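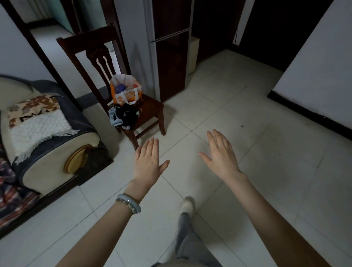 Both hands open, fingers spread, over a tiled living room floor: input for a hand pose estimator.

The hand tracker at Bindico reports 21 joints per hand, and for most of last year its least reliable number was the position of the wrist. Fingers have creases, nails and tips. A wrist is a smooth cylinder, and on many people it is covered by a sleeve, a watch or a bracelet. The network had learned to place the joint at the nearest strong edge, so a bangle pulled the estimate up the forearm.

For a viewer that draws a skeleton over video, the error is cosmetic. For Shirazi, the retargeting layer that converts human hand motion into commands for a two-arm robot, it is a control problem. Shirazi takes the wrist as the origin of the hand frame. Move the origin and every fingertip target moves with it, and the inverse kinematics solver will follow the bad target without complaint.

"The solver was blamed for four months," says Shiyu Bai, who maintains it. "We retuned the damping twice. The residuals were fine. We were tracking the wrong point very accurately."

Endang Liew found the cause by sorting failures by wrist appearance, a label that did not exist until she added it. Of 1,345 clips in the validation set, 391 had something worn on at least one wrist, and those clips accounted for most of the large position errors. Translucent and beaded items were the worst. A jade-colored bangle passes some of the skin tone behind it, and small grey beads break up into texture that the old feature extractor treated as background.

The fix has two parts. The first is a forearm term. When enough of the forearm is in view, the software fits an axis to it and requires the wrist to lie where that axis meets the palm plane. The second is a confidence value for each joint, passed downstream instead of dropped. Shirazi now weights its targets by that value and holds the last good wrist pose for up to 40 milliseconds before it slows the arm.

The floor turned out to be useful too. Large square tiles with straight grout lines give the camera pose module a clean vanishing point, which fixes pitch and roll at each image without waiting for the inertial filter to settle. Kieran Dawber wrote that part and is careful about its limits. It does nothing on carpet, and a fringed throw or a striped blanket can produce false lines, so candidates are rejected unless they agree with the gravity estimate.

Feet are masked. A shoe between two hands was once segmented as a third hand, and the planner stopped with an error code that had no entry in the manual. It has one now: 212.

Dawber's next task is dark doorways, where the exposure control brightens the room beyond and washes out the fingers in front.

We use cookies to remember your preferences and measure traffic. By continuing to browse this site you accept our cookie policy. Accept – Manage settings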